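Search this site Go

Why Do We Write on Our Things?
Reading time: 2 min

Many things at home look alike. A name or a few letters in white ink help you tell them apart. Use a paint pen on dark things. Let the ink dry for 30 minutes before you touch it. Then put each thing back in its place.
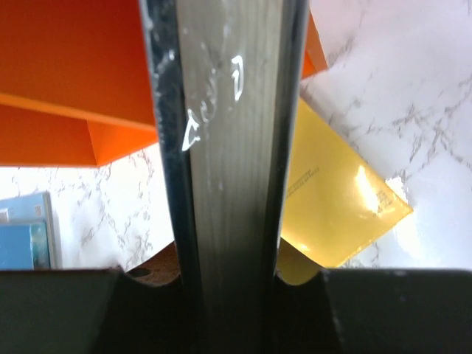

Why does pencil not show up on black plastic?
Pencil marks are dark too, so they blend in.

Contact Encarnación Goicoechea | © Pimdale Kids | Back to top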